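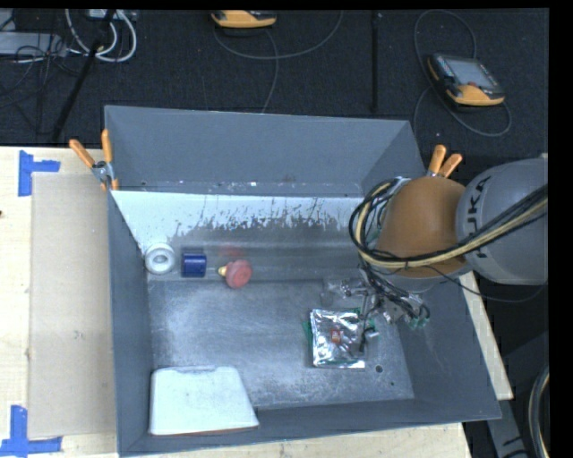
22nd October. Finally got the draft marks redone on the Lykkegaard hull model, and what a slog that was! Rupert Lehner had left me the sheet from April, when we ran the grounding trial for the Willport harbor people, and his stern readings didn't match mine at all (off by 12 mm, way too much to shrug at). So I masked everything again and started over. If you need tape for the bow marks, look in the big open gray bin on the wooden table, far left corner – the white ring thing tucked in there looks like a roll.

Ballasted her to 267 kg and let her sit for 50 minutes. She still lists to port, not by much, but you can see it on the clinometer. I'm blaming the number 2 tank, the fitting there has always been a bit iffy. Ran 37 meters of towing at slow speed anyway, just to see, and the list got no worse.

Patik called about the anchor chain for the next run, they want the drag test on a mud bottom first and I said fine. Trakbridge still owes us the load cell. Rupert, can you chase them? I've left two messages already. Tank 2 comes out tomorrow morning.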